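What the picking cell changed at Astdale

Posted Dec 26, 2025

The mixed-goods cell at Astdale has been in regular use since March, long enough for me to write down what it did to the working day. I look after the returns line there. I did not choose the equipment and I don't program it beyond editing the item table, so treat this as a user's account.

Background for anyone outside the trade: returns reach us in totes with no order to them. Before March, four people stood at benches, took one item at a time, scanned or typed it, and sent it down one of six chutes. The job was light, repetitive and hard on the neck. The target was 53 items per hour per bench, and most people met it by mid-morning and then slowed down.

The cell takes the totes with the highest share of loose goods. Cernine did the integration and Erkard supplied the item database. The arm picks from a bin, presents the item to a scanner and drops it. If the scanner gets no match, the item goes to the exception shelf, and a person deals with it.

That last step is where the work went. The number of items handled by people has dropped, and the average time per item has gone up, as you would expect when the easy ones have been filtered out. A boxed charger never reaches the shelf. A bag with something stuffed in it does. On a normal shift the shelf takes 268 items, and each of them needs a decision that used to be spread thin across four benches.

Management first planned the shelf as a one-person post. Lies Verschueren, who had been on bench two for years, kept a paper log for a month and showed that the last hour of a shift produced most of the misroutes. The post now rotates every two hours. I think this is the best change we made all year, and it cost nothing except a new column on the roster.

Some other effects, in no particular order.

The benches went from four to two. No one was let go, but two people moved to outbound, and one of them did not want to. It should be said plainly whenever the cell gets described as having had no effect on staffing.

Pay grade became a problem. Clearing a fault on the cell needs a half-day course, and for the first few months people did it at the old grade. That was corrected in the autumn. The back pay was not.

Noise is lower at the benches and slightly higher at the exception shelf, due to the air supply. We moved the shelf back and it helped.

Conversation is down. Two benches and a shelf on a timed rotation leave less overlap than four benches in a row. I have no figure for this and don't know how to get one.

Training takes longer. A new starter used to be useful on day one, with boxed goods. Now a new starter meets the odd items first, so we keep one manual bench running on mixed totes and put them there for a week. Hattori, on the evening shift, argued for this early and I was slow to agree.

The item table is up to 1361 entries. Each entry has a grip type, a weight band and a fallback. Most edits come from the people at the shelf, who write the item code and a short remark on a card. I enter the cards at the end of the day. The remarks are better than anything I would have come up with from the office – "slides if picked by the flap" is worth more to me than a weight to the nearest gram.

Soft and shiny goods take up the most table space. Pouches, foil and anything with an open top have more than one sensible grip, and the choice depends on how the item happens to lie. Flat things on the bin floor are the other large group. I keep a mixed set of items on hand for going through table edits. 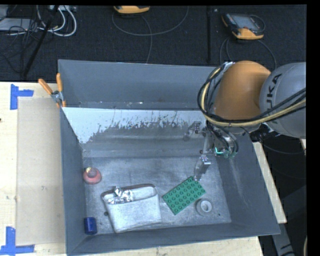

Planned for next year

The second manual bench stays, at least until summer. The shelf gets a height-adjustable surface, which was requested in 48 of the cards and should have been in the original order. I have also asked for card entry to be done at the shelf on a tablet, with the time for it counted in the rotation. No answer yet on that one.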